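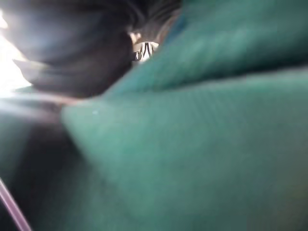 Nhung Trương wrote in to object to last issue's advice on shortened links. Her point was that a short link hides the destination from the person who clicks it, and that a newsletter telling members to check addresses before opening them should not be handing out addresses that can't be checked. She also asked why the link to the June survey had stopped working when the survey itself was still open.

Both points are fair. The second one has a simple answer, and it bears on the first.

A shortened link is a record in somebody's database. The browser asks the shortening service for a short code, the service looks up the code, and it replies with a redirect to the long address. If the service removes the record, changes its terms or goes offline, the short link fails even though the page behind it is fine. The June survey link was made with a free Plitex account. Free links there expire after 300 clicks, a limit we had not read. The survey notice went to 2868 subscribers, so the limit was reached on the first morning. Members who tried later got a Plitex page offering a paid plan.

Redirects come in two common types, and the difference matters if you run your own. A 301 tells the browser that the move is permanent. Browsers may store that answer and skip the lookup next time, so a later change to the destination may not reach people who have already clicked. A 302 tells the browser that the move is temporary, and the lookup is normally repeated on each visit. Use a 302 for anything you expect to edit, such as a link to the current meeting notes. Use a 301 when a page has moved and will stay moved.

To see where a short link goes without opening it:

Many services show a preview page if you add a plus sign to the end of the address. Plitex does this. Clesness does not, but has a preview box on its front page where the link can be pasted.

From a command line, type curl -I followed by the link. The reply contains a line starting with "location:" and the rest of that line is the destination. If the destination is itself a short link, repeat the command. Some servers refuse this kind of request and return an error; that says nothing about whether the link is safe.

Resting the pointer on a link in an email shows the short address only. It does not show the final one.

A preview shows the destination at the time of the check. The owner of the link can change it later, so a link checked in June is not a checked link in July.

From this issue on, links in the newsletter are handled as follows. Web and email editions carry the full address, with tracking tags removed. The print edition uses short links on our own domain, in the form of the site name, a slash and a word, with no random codes. These are plain 302 entries in the server configuration file. There are 17 of them at present, and the list of words and destinations is posted on the Jernau page under Links. Entries will not be reused for a different destination after an issue has been printed.

The old Plitex links in back issues have been replaced in the online archive. Printed copies can't be fixed. If you have one with a dead link, look up the issue in the archive and follow the link there.

The survey stays open. Its full address is in the email edition dated 10 July 2025, and answers already submitted have been kept.

The Jakubowski plug-in some members use to expand short links inside their mail program has an update that corrects a fault with addresses longer than 700 characters. Versions before the update cut the address at that point without a warning, and the resulting link usually opened an error page. Install it from the plug-in's settings screen and restart the mail program.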